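Subject: Re: [jotdale-allotments] New lock for the bottom gate

Milagros Requena wrote:
> Has anyone got the new code for the bottom gate? I was stood
> there with 2 bags of manure and had to walk all the way round.

Sorry Milagros, that was me! I swapped the padlock over in September and clean forgot to post. It's the big blue one with the shiny shackle.

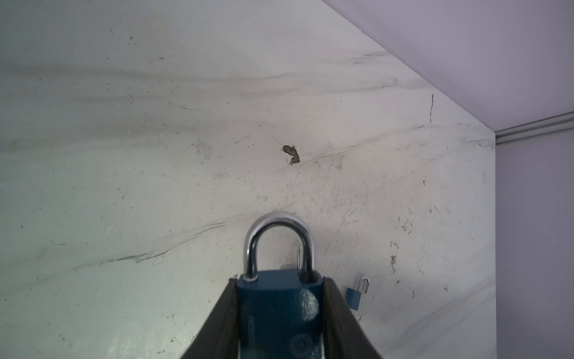
1. Code is 3674. Please scramble the dials when you leave (I know, I forget too).

2. Top gate hasn't changed, still the old key. I've 9 spares in my shed if yours has gone missing.

Sorcha MacBrayne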